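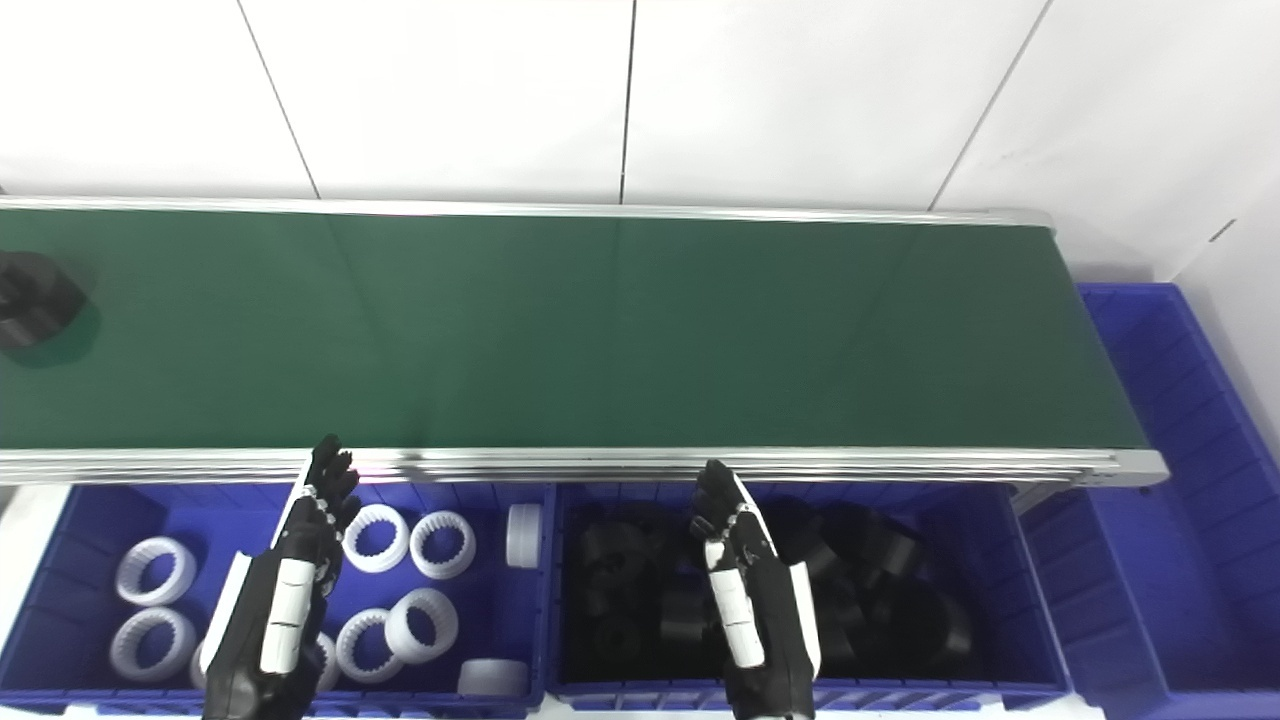
Cinta transportadora y cubetas azules con piezas blancas y negras, separadas por color.

La clasificación de piezas pequeñas ocupa un lugar discreto en la organización de un taller, aunque de ella depende buena parte del montaje posterior. En Ketis, firma dedicada a los reductores de plástico, el puesto de clasificación se revisó en octubre dentro del programa Gumlow, que abarca 20 puestos de trabajo.

El criterio adoptado es sencillo: las coronas de dentado interior, blancas, se depositan en una cubeta; las piezas negras, en la contigua. Ambas quedan delante de la cinta, a lo largo del perfil de aluminio, de modo que el recorrido entre la banda verde y el recipiente sea mínimo.

La empresa ha optado por cubetas de plástico azul, un color que contrasta con las dos familias de piezas – una corona blanca olvidada en el fondo se distingue a simple vista. El manual interno recomienda no llenarlas hasta el borde, a fin de proteger los dientes de las coronas.

El catálogo de Ketis reúne 533 referencias, de las cuales 51 pasan por este puesto. La segunda fase del programa se ocupará del etiquetado y del almacén de Vávra.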